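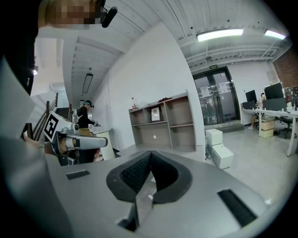 Week 4: Can a Machine Do the Chores Yet?

Course notes, Automation and Everyday Work. Read these before the discussion section. The reading is the Keller survey, sections 2 and 5; skip the market forecast at the end, which has aged badly.

Where we left off

Last week we looked at industrial arms and why they do so well at a narrow set of jobs. A welding arm repeats one path on one part that a fixture holds in the same spot every time. Most of the cleverness is in the fixture. Keep this in mind, since almost every claim in this week's material depends on taking the fixture away and hoping the software makes up for it.

The question for today is a plain one. If you bought a machine now, took it home or put it at the end of a packing line, and walked off, what would get done? My answer is "less than the videos suggest." You are welcome to argue, but bring numbers.

1. What counts as doing a chore

People use the word "can" very loosely in this field. Before you accept that a robot can fold a shirt, find out which of the following is being claimed.

It folded a shirt once, on camera.

It folds that shirt, on that table, most of the time, with an engineer standing by.

It folds most shirts, on most tables, and when it fails it notices.

It takes a basket of mixed clean laundry and leaves a drawer of folded clothes, and no person has to touch anything in between.

Only the last one is a chore. The first is a demonstration and the second is a lab result, often a good one. There is very little published work on the third. When a press release says "folds laundry," assume the first until you have read the methods section.

The same ladder works for unloading a dishwasher, wiping a counter, restocking a shelf or putting screws in a tray. Try it on a chore you did this morning. Clearing a breakfast table sounds like picking things up and putting them down, but it includes deciding whether the half cup of coffee is finished, carrying a plate with crumbs on it level, and finding room in a full sink.

2. How machines are being taught

The older way was to write down the motion. Somebody measured the part and the bin and programmed the arm to go from one to the other. This works until the bin moves.

The newer way is to collect a lot of examples of people doing the job and train a model to copy them. There are several ways of getting the examples:

Teleoperation. A person drives the real robot, usually with a second matching arm or a pair of controllers. The data fits the robot exactly. It is slow and tiring to collect, and you need a robot for every person collecting.

Hand-held grippers. A person carries a tool shaped like the robot's fingers, with a camera on it, and does the chore with that. It is cheaper and can be carried into real rooms. The person still has to work through two stiff fingers, so at least the recorded motion is one a simple gripper might manage. A human arm can reach in ways the robot's arm cannot, though, and that mismatch has to be dealt with later.

Video of bare hands. There is an enormous amount of it, and it is the hardest to use. Hands have many joints and a sense of touch, and the video records no forces at all.

Notice that all three put a person in the loop doing the actual chore. I don't say this to sneer. It does mean that "the robot learned to do it by itself" is nearly always false as stated, and the labor should appear somewhere in the cost. It seldom does.

3. Worked case: the Baretti packing cell

Baretti sells kitchen hardware by mail. Hinges, knobs and drawer pulls go into small cartons with a folded instruction sheet. The company agreed to a trial of a two-arm cell from Kernska, trained on recordings made by the packers themselves. The trial log covers 2,669 cartons. We have it because the plant manager was willing to share it with the course, and it is far more useful than anything in the brochure.

What went well: knobs. They came in one at a time, they were rigid, and the gripper closed on them without fuss. For long stretches the cell packed knobs at a steady pace and needed no help.

What went badly: the instruction sheet. Paper slides, sticks to the sheet below it and curls when the air is damp. In July the cell would often pick up two sheets, or none, and carry on regardless. The carton was then closed and sent down the line, where a person had to open it again. The log counts these as completed cartons, and the brochure's success rate is built on the same definition.

What went badly in a more interesting way: the operator's day. The trial was meant to free one packer. In practice, 2 people ended up attached to the cell, one feeding it and one clearing behind it. Both had been full-time packers. The plant manager described output over the trial as "around what we had before," and I have found nothing in the log to contradict that.

Kernska's reply, which is fair as far as it goes, is that the feeding should have been automated too. You will hear this often. The machine works, provided another machine is bought to present things to it properly. We are back to the fixture.

4. The household is worse

A packing line at least has somebody whose job is to keep it tidy. At home the light changes, the dog lies down in the doorway, and the drawer has been sticking for years. Nothing is labeled. Failure also costs more than it seems to. A person who drops one glass in a thousand is careful. A machine handling forty items a day at that rate breaks a glass every month or so, and it may then drive through the pieces.

The Ryu home trial is the best-known attempt to test this in lived-in apartments. Read the failure appendix before you read the abstract. Three things to look for:

How much was moved or put away before each session, and by whom.

How an intervention is defined. A nudge by hand is counted, but a restart from the laptop is not.

The time per task. Several tasks reported as successes took many times longer than a person would need. Slow may be acceptable overnight. It is less acceptable if somebody has to stay up and watch.

5. What I would concede

Progress on grasping is real. Picking a rigid object it has not seen before out of a mild amount of clutter used to be a thesis topic, and many groups can now do it on ordinary equipment. Recovery has improved too: recent systems will try again after a miss, where older ones closed on air and kept going. Learning from recorded demonstrations deserves much of the credit.

I would also concede that my own predictions have been wrong in both directions. I thought cloth would be solved later than it was partly solved, and I thought doors would be easy.

For discussion section

Choose one published claim that a robot performs a household or shop-floor chore. Write up to 2 pages covering where it sits on the ladder in part 1, who did the work that made it possible, and what was left out of the success rate. Attach the source. A video alone is fine as a source, but then say what happens at each cut.

Groups using the Baretti log should recount at least one shift with the sheet errors treated as failures. The columns are explained on the second tab. Column F is mislabeled and holds seconds.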